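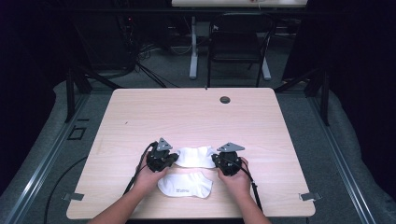 Home About Minutes Sock Drive Contact

Kinora Laundry & Mending Circle – minutes, Jul 15, 2018

I took the notes again, so blame me (Kanako Murakami) for any wobbles in them. We started a bit late as the kettle was slow.

Last minutes: agreed, once I'd fixed the spelling of Flonditz.

Socks: most of the evening went on these! The drive has brought in 800 pairs so far, and 600 of those are sorted and bagged. We talked for ages about folding or rolling. I like rolling, but it stretches the cuffs, so we voted and folding won. Lay both socks flat on the table, toes the same way, smooth them out and fold once. White ones go together, and anything with a printed label on the sole gets matched by size first. Odd socks stay in the bag by the door until December, then they go for dusters.

Table: we all like the pale pink one with the rounded corners and would like to keep it for sorting. It was agreed that mugs stay off it – yes, mine too.

Money: we have £2243 in the account. Ikeda have asked for 3 more boxes of bags to be paid for up front, and we said yes.

Flaltolum hall: they'd like a clean pile of whites for their next open day. I'll ring them and find out how many they want.

Any other business: the mending basket is overflowing, so please take a few home. Bring your own darning needles next time, we're down to the bent ones.

Kinora Laundry & Mending Circle | Contact us | © 2018 | Back to top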